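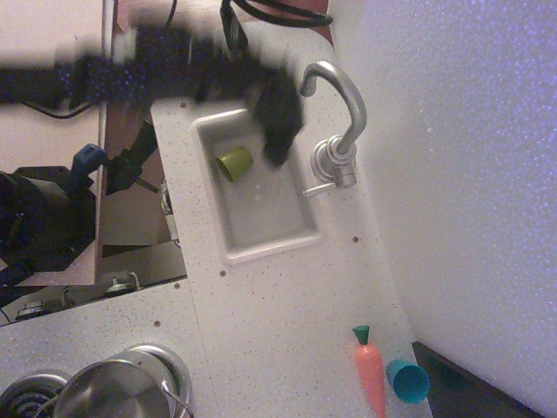 Şükran Uçar wrote that the muster rolls should keep their original spellings, and this release follows that advice. Normalized names are in a separate column.

Vávra Muster Rolls, data card

The set contains 1,428 entries on frontier militia service, transcribed from 12 ledgers. Each entry gives name, rank, company and month of enlistment. Roughly 10 percent lack a rank.

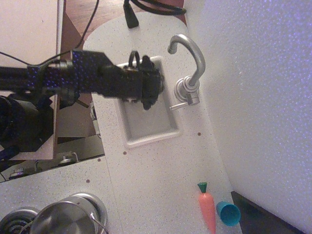

Figure 1. Sink and faucet, toy kitchen.

Known gaps: five ledgers have no entries for December. Pay records are held in the Waler series and are not included. 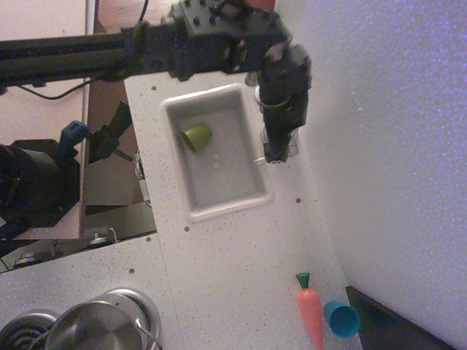 Figure 2. Speckled countertop beside the basin.

Corrections should cite ledger and page. Last revised March 4, 2019.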